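Setting a gripper hold check before the transport move

Dadis docs > Cukonus controller > Tutorials
Maintained by Veerle Coppens

This tutorial adds a hold check to a pick-and-place task on a two-arm tabletop cell. Without it, the planner starts the transport move as soon as the close command returns, whether or not an object is between the fingers. Typical objects for this task are small grocery items: wrapped snacks, slim cookie packages, cylindrical containers.

Before you start

You need a working Cukonus install with both arms homed and the task file from the previous tutorial. The gripper driver must publish position and motor current. If it publishes position only, skip step 3 and rely on the width test.

Step 1. Record the empty close

Clear the space between the fingers and run the close command at the speed the task will use. Log the final encoder count. On our right arm it is 2,649. Repeat for each arm, even if the hardware is identical. Store the value as empty_count in the arm profile and leave the task file alone, so that other tasks pick it up.

Step 2. Record the object close

Place the thinnest object in the set between the fingers and close again. Encoder counts on this driver go up as the fingers close, so the result must be lower than empty_count. A cylindrical container gave us 1,133. Soft packs give a less repeatable number because the wrapper folds differently each time. Log several closes per pack and keep the highest.

Set hold_max_count halfway between that highest value and empty_count. If the two are so close that encoder noise covers the gap, the width test cannot separate them and you need the current test as well.

Step 3. Add the current test

A finger that stalls on an object draws more current than one in free motion. It also draws more at its own end stop, so current alone does not prove a grasp. Require both conditions:

hold_ok = (count < hold_max_count) and (current > hold_min_current)

Read the current after the fingers have settled. We wait 6 control cycles. Reading it earlier picks up the deceleration spike and passes grasps that are empty.

Step 4. Gate the transport move

In the task file, insert the check between close and lift, then again between lift and transport. The second check catches objects that slip during the lift. On failure, open the gripper, retract along the approach vector and request a new pose from perception. Do not reuse the old pose; the failed close may have moved the object.

Limit retries to 2. After that, mark the object as skipped and continue with the next one.

Step 5. Update the collision model

When hold_ok becomes true, attach the object's bounding shape to the wrist frame. The planner otherwise treats it as a fixed obstacle at the pick location and reports a start-state collision. Detach it after the gripper opens at the place pose, before planning the retreat.

Pad the shape downward. Tall containers extend past the fingertips, and an unpadded model lets them clip the rim of a basket or a neighboring package on the way across.
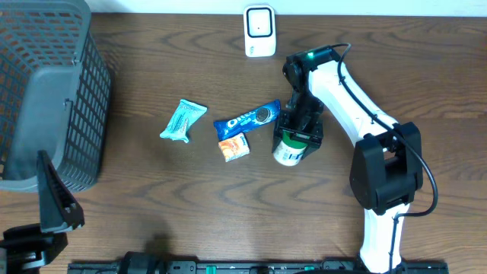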